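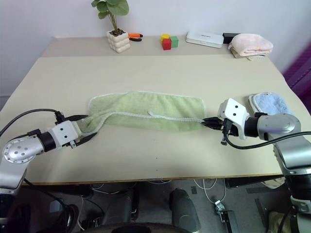 Home | Working groups | Minutes | Room booking | Contact

Olar Shared Services
Equipment Review Group
Minutes of the July meeting
Posted Sunday by the group secretary

The meeting opened at 10:15 a.m. in the upstairs room. Seven members were present and two sent regrets. The minutes of the June meeting were accepted with one correction: the dryer vent work was paid for out of maintenance, not equipment.

1. Fesex two-arm folding kit, trial period

The group spent most of the meeting on this item. The kit is on a trial agreement from Fesex, and the agreement ends in September unless we extend it or buy. It consists of two arms with parallel grippers, the cabling, the control software and a setup guide. The table is ours.

The member running the trial reported on flat towels. The arms take a towel by its two ends, stretch it across the table and lay it down for folding. The kit has now been given 936 towels since it was set up. Of these, 21 had to be taken out by hand and started again. Most of the 21 were long narrow towels where one gripper had picked up a bunch of cloth instead of a single corner. Once an end is bunched, the fold comes out crooked and the stack leans.

Towels with a contrasting border gave less trouble than plain ones. A member asked if hanging loops and tags were a problem. The answer was that they sometimes are, mostly when the loop sits close to a corner, and Fesex has been told.

Speed was discussed at length. A person at the next table is still much faster. Two members felt this settled the matter. Others said the kit was never meant to beat a person on a single towel and that the question is what it can get through between the end of the late shift and the morning pickup. No figures are available for unattended running, as the trial agreement requires someone to be in the room. It was agreed to ask Fesex if this can be changed for the last month.

Cables were raised again. The ones at the grippers have enough slack, but those on the floor under the table need to be tied up before anyone trips. The group also asked that the back of the table be kept for towels waiting to go out, and that tools be returned to the drawer at the end of each session. The plant may stay.

Action: trial lead to write to Fesex on unattended running, and to tie up the floor cables this week.

2. Fasstead quote

Fasstead has sent a quote for a single-purpose folding machine of the feed-in type. It handles sheets and large towels but nothing under hand towel size, and it would need its own power circuit. The purchase price is higher than Fesex but there is no yearly software fee.

The group compared the running costs. Fesex charges $1,095 a year for software and support after the first year. Fasstead charges $200 per service visit and recommends two visits a year. One member pointed out that the Fasstead quote leaves out delivery and removal of packing, and that we were caught by this with the second washer. The quote will go back with questions.

There was some support for seeing the Fasstead machine in use before the next meeting. The Inthanon site has one and has offered a morning visit. Three members will go.

Action: secretary to arrange the Inthanon visit and return the quote.

3. Spare parts

If the Fesex kit is kept, the group wants one spare set of gripper fingers on the shelf. The present set is expected to wear on the inside faces. Fesex says replacement takes a few minutes with a hex key, but the key supplied was the wrong size - a correct one has been bought and is taped inside the cabinet door.

4. Training

Four people can now start and stop the kit. Two more would like to learn. The setup guide is clear on starting up and poor on what to do after an emergency stop, so the trial lead will write a one-page sheet and pin it by the switch.

5. Other business

The lint trap schedule has slipped. Please initial the sheet.

A request for a second folding table was put off until the choice between Fesex and Fasstead is made.

6. Next meeting

August, same room, 10:15 a.m. The Fesex decision will be first on the agenda. Members going to Inthanon should bring written notes.

The meeting closed at 11:40 a.m.

Contact the secretary | © Olar Shared Services | Back to top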